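Notebook, June, afternoon session
Small containers and what goes in them

Carried on with the sorting of the tabletop props. The shelf list from Codport had drifted so far from what was on the shelf that I gave up correcting it and started a fresh one. The old list runs to 89 lines. After going through both crates I have 56 things worth keeping, and the rest are duplicates, broken, or lids with no box.

Rule for today: every container gets a line of its own, and whatever is normally kept in it goes on the same line. The Brernell sheets listed the two separately, so a cup would turn up on page 1 and its contents on page 2, and at the end of a session things went back wherever there was a gap.

Containers on the table this afternoon: the red box with the wooden frame and round knob, the small metal bucket, the tall red plastic cup. The cup holds the utensils for now. It is a fair height for them, handles stick out far enough to grab, and it has been steady so far. I would like something heavier in the long run. Poltton have a stoneware jar in their list that might do, but it is dear and the postage is nearly as much again.

The loose plastic pieces are the awkward ones. They hook on to each other in the crate and come out in a clump. Tried them in a shallow tray first, took up far too much shelf. Next idea is to keep the curved ones together in the bucket and leave the flat ones in the tray.

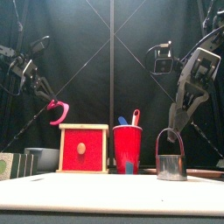
Where should the bucket live when the session is over? On the lower shelf, left-hand end, with its handle folded down so that the tray above can slide out.

Labels. Used the paper ones again and they are already lifting at the corners on anything rounded. On wood they hold well enough. Rugemalira tags (the tie-on sort) are better for anything with a handle, so I have put in for a packet of 23. That covers the handled pieces and leaves a few over. For boxes I will stay with paper, stuck underneath where fingers don't catch it.

Cleaning: felt gets the dry brush only, no spray. Metal and plastic can have the damp cloth, then dry before going back in a crate — the last lot went away wet and the paper lining came up in lumps. Lining now replaced in both crates.

Table wiped down with plain water at the end. The white top marks easily and the blue cleaner leaves a smear, so please leave that bottle under the sink.

Still to do:
Finish the list for the second crate, bottom layer only.
Find out if anyone wants the spare lids before they go in the bin.
Decide on the jar.
Copy the new list out neatly and pin it inside the cupboard door. Old one to be thrown away at the same time, otherwise we shall have both in use by next month.

Stopped at 4.30.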